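Deicing brine

08/07/2023
By Anoma Ranasinghe

Deicing brine is a solution of salt in water, spread on pavement in liquid form to keep snow and ice from bonding to the surface. It is used on roads, parking lots, loading areas and walkways, either by itself or together with plowing and dry rock salt. The most common type is made from sodium chloride. Calcium chloride and magnesium chloride brines are also sold, usually for colder sites or as additives.

Principle

Salt lowers the freezing point of water. Dry salt must first dissolve before it has any effect, and it draws the moisture it needs from the snow or ice around it. Brine is already dissolved and begins to act on contact. A sodium chloride brine reaches its lowest freezing point, a little below minus 6 degrees Fahrenheit, at a strength of 23.3 percent salt by weight. Weaker brine freezes sooner. Stronger brine also freezes sooner, and the extra salt drops out and collects in tanks and lines.

Anti-icing and deicing

Brine put down before a storm is called anti-icing. The water evaporates and leaves a thin film of salt on the pavement, often visible as parallel stripes. The first snow to fall dissolves the film, and the layer next to the pavement stays wet enough for a plow blade to lift it. A typical rate on roads is 40 gallons per lane mile, with rates of 60 gallons used ahead of heavier frost or snow. Brine is not normally applied before rain, which washes it off, or before freezing rain that starts as plain rain.

Deicing is treatment after ice has formed. Brine alone is a poor choice on thick ice, as it is quickly diluted and may refreeze. Pre-wetting, in which dry salt is sprayed with brine as it leaves the spreader, is more usual. Wetted grains bounce and scatter less than dry ones.

Production

Brine is made in a tank with a bed of rock salt. Water is fed in from below, rises through the salt and leaves at the top over a weir.

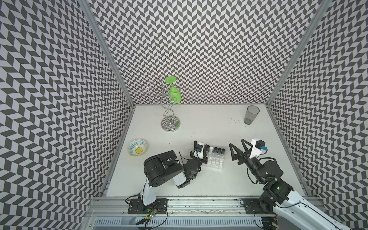 Strength is checked with a salometer, a weighted glass float with a marked stem, or with a refractometer. The sample is drawn into a clean, clear cylinder deep enough for the float to ride free of the sides and bottom. On the percent-of-saturation scale, sodium chloride brine at the target strength reads around 88 at 60 degrees Fahrenheit, and a reading of 99 means that the brine is close to saturated and needs more water. Cylinders and sample cups are rinsed with fresh water after each batch, as dried salt left inside will raise the next reading. They are best drained upside down, in the way the green plastic wine glass hangs from its wire rack, so that no rinse water is left in the bowl. A wet cylinder has the opposite fault and gives a low reading.

Equipment

Small contractors use skid-mounted tanks in pickup beds, with an electric or gas pump and a spray bar. Stream nozzles are preferred to fan nozzles for anti-icing, since bare strips are left between the lines of liquid and tires keep some grip. Walkways are treated with tow-behind or backpack sprayers. Fittings are commonly plastic or stainless steel. Pumps and lines are flushed with water at the end of the season.

Effects

Chloride does not break down in soil or water. It can damage plants along pavement edges, corrode steel, and speed scaling in concrete that is new or poorly cured. Storage tanks are often double-walled or placed inside a containment basin, and loading pads are sloped to a drain or sump.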